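Home solar and storage > Living with it
Topic: Sell my surplus to the grid, or buy a battery now?
Started by kundurberg_roof, Jun 29, 2019

kundurberg_roof
Hello to all. I read this forum for a long time but it is my first topic, so please be patient with my English.

We have panels on the roof in Kundurberg since last September. In the bright months we make much more than we use, and the surplus goes to the grid. The utility pays me for it, but the price is less than one third of what I pay when I buy in the evening. My installer now offers a battery and says I should decide before the summer is over. In May we sent 242 kWh to the grid and bought back 60 kWh, nearly all of it after sunset.

My question is simple. Is it better to keep selling and wait some years for cheaper batteries, or to buy now? I don't want to do it only because it feels nice.

Mirjam Schwaiger

tiltangle
Look at your own numbers again. You bought 60 kWh in the whole month. A battery can't save you more than those 60, however big it is. The rest of your surplus would still go out to the grid, because the battery would be full by lunch. Multiply 60 by the difference between your two prices and you have the best case for May. I did this for my own house and put the brochure in the recycling.

ritu_g
I don't agree with tiltangle completely. May is the wrong month to look at. In May the days are long and you need little in the evening. Please check March and October, when there is still good sun at noon but the evening use is much higher. In our house those months are where the battery does its work. December does nothing, I admit this freely.

Also you should ask what the utility plans to do with the price it pays you. Ours in Stidimville cut it two times in three years. When I signed I thought that price was a promise, and it was only for the first contract period.

Ritu Gautam

kundurberg_roof
Thank you both. I looked at the contract yesterday evening at the kitchen table with my husband, and the price for export is fixed until the end of next year. After this it says "according to the valid tariff", so it can be anything. I did not notice that sentence when we signed. 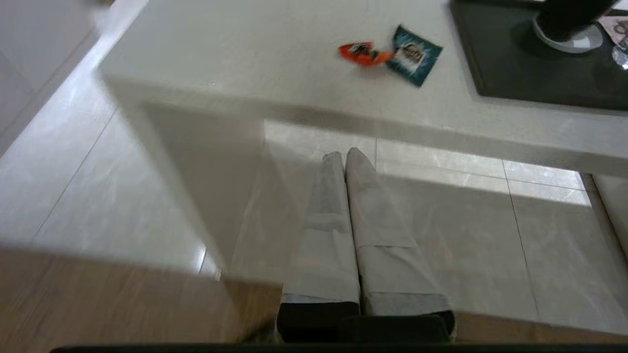

The offer from the installer is for a Bandilora unit, and the cost above what we have already is 3000 with the work included. He says ten years of warranty. But when I read the paper, the warranty is for ten years or a certain amount of energy, whichever comes first, and the amount is written only in the annex, which he did not give me. I asked for it this morning.

tiltangle
Good, get the annex. And ask what capacity they guarantee at the end of the ten years. Mine was going to be 60 percent, in very small letters.

On the tariff, Ritu has a point that it can drop, I take that back partly. But if it drops in two years, you can buy the battery in two years. You lose nothing by waiting except a bit of evening power.

ritu_g
You lose the evening power of two years, that is the cost of waiting, and you should write it down like any other cost. I'm not saying it is big.

suwannarat_sam
Different idea, from a cheap person in Suwannarat. Before you spend 3000, move your use. We put the water heater on a timer for 11 in the morning, and the dishwasher and washing machine also run before two. The timer and the electrician were less than 500 together. Our evening buying went down so much that the battery made no sense anymore.

kundurberg_roof
Sam, our hot water is from gas, so the timer will not help there. But the dishwasher I always start after dinner - this I can change tomorrow, for free.

suwannarat_sam
Then start with that and look at the meter again in September. If you ever replace the gas boiler, do that before the battery. A tank of hot water is also storage, and it doesn't have an annex.

ritu_g
Some people can't run machines when they are at work. My mother will not leave a washing machine alone in the house, and I can't convince her. For her the battery was the correct choice even if the spreadsheet said no.

tiltangle
That is fine, but then it's a comfort purchase and should be called so. Mirjam wrote that she doesn't want to buy it for the nice feeling.

kundurberg_roof
Yes, I wrote this :) I will tell the installer that I don't sign this summer. I have the meter data for every hour since the start, so I'll first make the table for March and October as Ritu says. Does anyone know if the hourly file counts the hour from its beginning or its end? The sun in mine seems to rise a little late.

ritu_g
In my file it is the end of the hour. Check also if it ignores summer time, mine does.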